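Ticket: Gripper reports "position not reached" on close, cell model Honden
Opened: November 8, 2020
Opened by: Hema Reddy
Assigned to: Murali Pillai
Component: Jadus cell model, gripper joint and controller config
Severity: Medium
Status: Resolved, one item carried over

Summary

Since the gripper model in the Honden cell was replaced, the close command times out intermittently. The fingers travel, the controller never raises the in-position flag, and the sequence stops in state GRIP_WAIT. Open commands complete normally. Arm motion is unaffected. The fault is in simulation only; I have not loaded the new config on hardware and don't intend to until this is closed.

Environment

Jadus cell model, current branch
Grudby gripper controller, simulated, default gains
Single arm on fixed base, drawer unit, loose items on the work surface
Render and physics in the same process

Steps to reproduce

1. Load the Honden cell and home the arm.
2. Move to any pose clear of the drawer unit.
3. Command the gripper open, wait for in-position.
4. Command the gripper closed with nothing between the fingertips.
5. Repeat until timeout.

Expected: in-position flag on every close.
Observed: timeout within 16 cycles on every attempt. Usually much sooner. The longest clean run before a stop was 16.

Log extract

GRIP_CMD close
GRIP_STATE moving
GRIP_STATE moving
GRIP_STATE stalled
GRIP_WAIT timeout, position not reached
SEQ halted by gripper

Comment, Murali Pillai

First question was whether the fingers are stopping short or the reading is wrong. I ran the close with the wrist view up and the arm parked, then compared the linkage angles left and right against the joint state. They agree with each other. If one side were hanging up on its bracket I would expect the pair to sit unevenly in the view, and they don't.

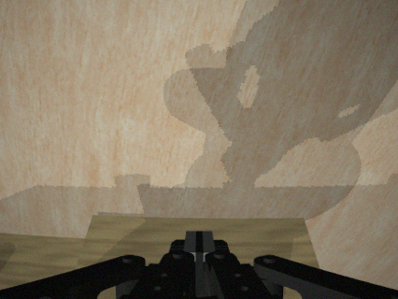 Wrist view: fingertips together, nothing gripped, both linkage arms spread.

So the mechanism is getting there and the reported position isn't. I also ruled out contact with the wooden piece underneath. The contact list for both fingertips has no entry against any object in the cell during the close.

Next check was the travel setting. The controller config has a full stroke of 1,965 counts. The joint definition that came in with the new gripper model gives 2,365. The config was carried over from the previous gripper and not touched when the model was swapped. With the zero taken at the open end, the controller believes it is at the closed limit before the linkage has finished moving, saturates its output, and reports whatever the stall detector sees first. That explains why open is fine and close is not. It doesn't yet explain why close sometimes passes.

Comment, Hema Reddy

Confirmed the mismatch on my side. Config was last edited well before the swap. I set the stroke to 2,365, restarted the controller and repeated the steps. Timeouts are fewer but still present.

The stall detector has its own window, set to 40 ms. When the physics step runs behind, the window can elapse between two joint updates and the detector sees zero velocity while the fingers are still travelling. This would account for the intermittent passes. On a lightly loaded machine it passes more often.

Separate observation, low priority: shadow edges on the work surface are stepped, and where the layers overlap there are two distinct strengths. It was the same before the gripper swap. Raising as a render item only.

Comment, Murali Pillai

Agreed on the detector. The window should be counted in physics steps and not in wall time. I have changed the timer source in the simulated controller to the simulation clock. The window length stays as it was. Do not copy this change to the hardware config, where the two clocks are the same and the parameter has a different name.

On the shadows, leave them out of this ticket. The stepping is a shadow map resolution setting, and nothing in the gripper path reads the image. If the perception group wants cleaner edges they can log it against the renderer.

Procedure for applying the fix

1. Stop the sequence and park the arm clear of the drawer unit.
2. Stop the simulated gripper controller.
3. In the gripper section, change stroke from 1,965 to 2,365.
4. Set the stall timer source to sim clock.
5. Delete the cached limits file. The controller will otherwise reload the old stroke on start.
6. Start the controller, open fully, take the zero, close fully, open again.
7. Save the config under the Honden cell name, not under the gripper name.

Step 5 was missed on my first attempt and the old value came back without a warning. A warning has been requested.

Comment, Hema Reddy

Fix applied per the procedure. Closes with nothing gripped complete without a timeout. I then moved on to the drawer sequence, where the original halt was first noticed. 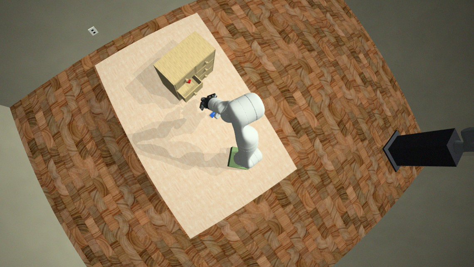 The drawer sequence depends on the gripper tip frame as well as the stroke, and the tip frame was also inherited from the previous model. The offset along the approach axis is short. I held the arm at the pre-grasp pose to check it from the overview camera. With the lower left drawer pulled out, the black gripper hangs a short distance off the small knob on its front, and that gap is what needs comparing with the standoff in the sequence file. The two figures differ by the same amount as the old and new finger lengths, so I have changed the tip offset and left the taught poses alone. Re-teaching would hide the error and break the other sequences that share the pre-grasp pose.

The blue item and the small whitish one near the arm are not referenced in the drawer sequence. They can stay where they are for this test.

Comment, Murali Pillai

Tip offset change reviewed and accepted. Please also check the collision shape for the fingers. The supplier package from Mudaliar includes a coarse shape and a fine one, and the loader picks the coarse one unless told otherwise. For drawer work the coarse shape will register contact with the front panel before the fingertips are at the knob.

Comment, Hema Reddy

Loader was on coarse. Set to fine for the fingertips only; linkage arms and brackets remain coarse to keep the step time down. Drawer sequence now runs through without a gripper halt.

Resolution

Root cause: stroke value inherited from previous gripper. Contributing: stall detector timed on wall clock, cached limits file not invalidated on config change.
Changes: stroke, stall timer source, tip offset, fingertip collision shape.
Not changed: gains, taught poses, stall window length, hardware config.

Carried over

Warning on stale limits file, assigned to Murali Pillai, target December. Until it is in, anyone changing the stroke must delete the file by hand and confirm the value in the controller start-up message.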